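Courses > Design of Everyday Objects > Unit 9 > Handout: The Plain Tray

Handout: What is a tray for?

Read this before the seminar. It is shorter than the Brurnik reading and I expect you to argue with it.

The usual story about trays goes like this. A tray gathers small things, gives them a boundary, and so makes work faster and calmer. Catalogs love this story. The Halliday catalog, which you have in your reader, promises a "clearer mind" from a set of colored trays, and offers no evidence for it beyond the set of colored trays. I have used trays on my own desk for years and my mind is the same as it was.

So what can we fairly say?

A tray has a floor, a wall and a rim. The floor holds things up, and the table did that already. The wall stops things from rolling away, and this is a real service if you work with anything round. The rim lets you pick the whole lot up and move it. If your parts don't roll and never move, the tray is mostly a colored patch on the table, and you should ask whether a line of tape would do.

Color. Vestex and others sell red for "attention" and blue for "calm." Treat this with suspicion. A red tray does stand out on a dull brownish table, but so would a yellow one. If both trays on a bench are the same red, the color tells you nothing about which is for incoming parts and which is for finished ones. People then rely on position, and position drifts over a shift. Ask at any bench which tray is which, and listen for the pause.

Wear. Glossy plastic sells well in the shop. Under use the floor goes first, and the rim often keeps its shine long after. This matters for two reasons. Fine scratches scatter light, so a small pale part can be harder to pick out than it was on day one. And a scuffed floor looks dirty even when it is clean, which leads people to scrub it, which adds more scratches. The Starnberg notes claim a tray is good for 600 washes. They do not say what was in it between washes, or how hard anyone scrubbed. I would not quote the figure in an essay.

Light. Overhead lamps put a streak of glare on a shiny floor. Matte tabletops do much better here – one more case where the plain surface beats the product placed on it.

The empty tray. Students tend to call an empty tray waste. I am not sure. An empty tray next to one in use can be a place kept ready, or it can be something left out because there was no drawer for it. You can't tell by looking, so don't write as if you could. Go and ask.

For the seminar, bring notes on 2 trays you use or see used. Cover the following:
- what goes in, and whether it rolls
- where the wear is
- what would happen if you took the tray away for a day

Leave out the word "organized."

Reader comments

benchrat: Tried the tape line for the whole of April. Screws everywhere. I went back to trays.

mk_unit9: Does a cutlery insert count as a tray?

oldhand: Bit hard on red. I find my tray faster, whatever the reason.

Contact the course office | © Design of Everyday Objects | Back to top
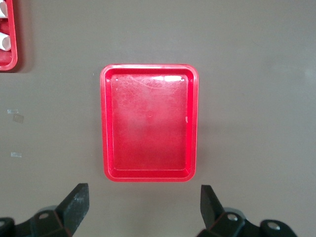 Fig. 2. Red plastic tray, empty, with scuffing on the floor and glare near the top.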